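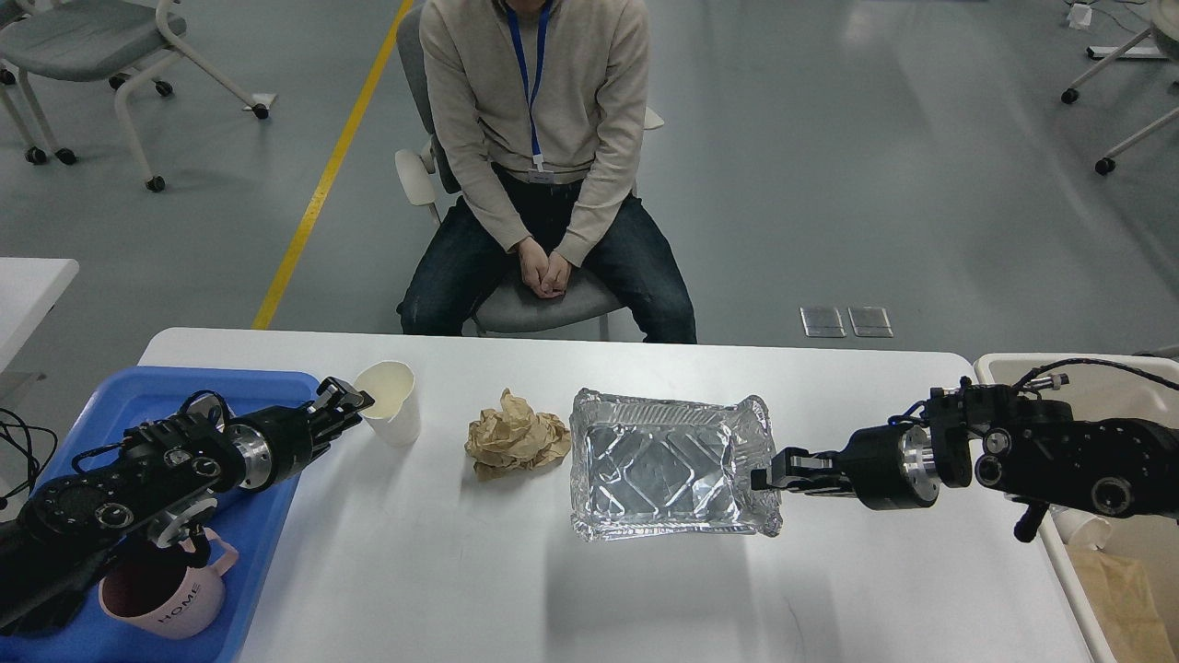 Section 4. Running the clearing station with a seated attendant

4.1 Who this section is for

Read this section if you are the attendant on a Florisari two-arm clearing station, or if you draw up the rota for one. It covers the part of the day after lunch, when used cups, wrapping paper and foil trays are sorted from the crockery that goes back to the kitchen. Installation and power are in Section 2. Changing the gripper fingers is in Section 7.

Before the station came in, two people from each floor team stood at the clearing table for 40 minutes. With the station in use, one attendant sits at it and the other goes back to normal duties. The attendant's job is to lay items out, watch the arms, and step in when an item is dropped or put in the wrong place. It is a smaller job by hand and a more tiring one for the eyes, so the rota should allow for that (see 4.5).

4.2 Setting out the table

1. Press HOLD on the control box. The lamp turns amber.
2. Put the blue tray at the left end of the table. Only things that will be washed and used again go in it, such as mugs and steel containers.
3. Put the bin beside the right end of the table.
4. Lay the disposable items in the middle of the table with a hand's width between them where you can. Cups should be emptied first.
5. Scrape food out of foil trays before they go on the table.
6. Tuck in lanyards, scarves and loose cuffs before leaning over the table.

Note: Crumpled paper can go on the table as it is. Do not flatten it. The arms pick up a ball of paper more reliably than a sheet. 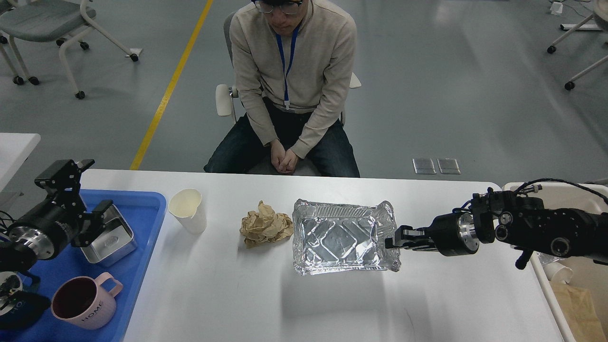

Caution: Do not lay out more than 12 items at one time. The station will accept more, but the arms slow down and are more likely to knock things over.

4.3 Starting a cycle

1. Sit on the far side of the table from the arms, with the chair pushed back far enough that your knees are clear of the edge.
2. Press HOLD again to release it. The lamp turns green.
3. Press START once. There is a pause of a few seconds before the arms move.
4. Keep your hands off the table until the lamp goes back to amber. In your lap is fine.

In a normal cycle the foil tray is used as a carrier. Paper and cups are put into it, then both grippers take hold of the tray and lift it across to the bin. This saves trips, and it is why the foil tray should be laid near the centre.

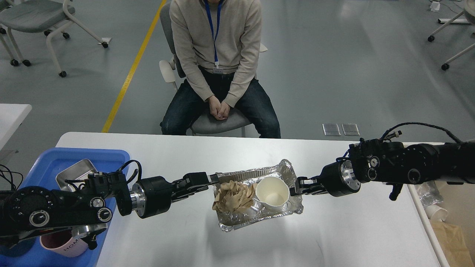
If a tray buckles when it is lifted, let the arms finish the movement. They are set to put a load down when the grip changes. Press HOLD only if something is about to fall on the floor or a person comes within reach.

Warning: Never take an item out of a gripper by hand. Press HOLD, wait for amber, then use OPEN LEFT or OPEN RIGHT.

4.4 Messages on the control box

E-944 – One gripper has closed on nothing. Press HOLD, move the item closer to the centre of the table and press START.

E-1454 – An arm has been stopped by contact. Check that nothing is caught, including cables, before you clear the message. If it comes back in the same shift, stop using the station and tell your supervisor.

Items that the station cannot sort are left where they are. Deal with them by hand at the end of the cycle, with HOLD on.
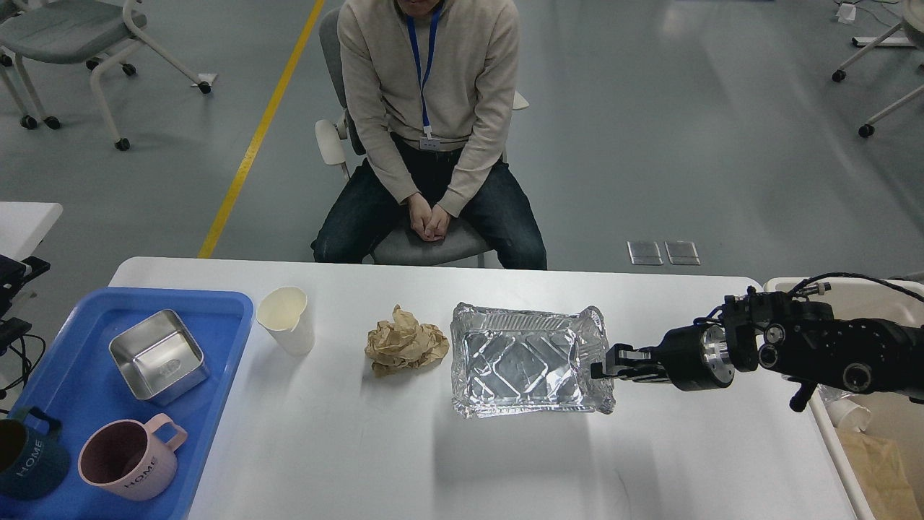

Fig. 4-2. Cup, paper and foil tray on the table, with mugs and a steel container in the blue tray.

4.5 Changes to the rota

The Sommont site has used the station since February, and its rota is the one we suggest copying until you have your own.

– No attendant does more than two sessions in a row.
– The second person released from clearing is not to be counted as spare. Put a named duty against those minutes.
– Everyone who worked the old clearing table is trained on the station, including part-time staff.
– Attendants may stop the station at any time and do not have to give a reason. Stops are logged by the control box without a name.

Clearing by hand should still be practised once a month. At Sommont two of the newer staff had never done it, and a power cut left the table full until the evening shift.

4.6 Ending the session

1. Wait for amber and press PARK. Both arms draw back from the table.
2. Take the blue tray to the kitchen.
3. Empty the bin and fit a new bag.
4. Wipe the table with a damp cloth. Do not spray cleaner near the arms.
5. Fill in the Liyanage sheet kept with the control box.

Section revised Nov 13, 2022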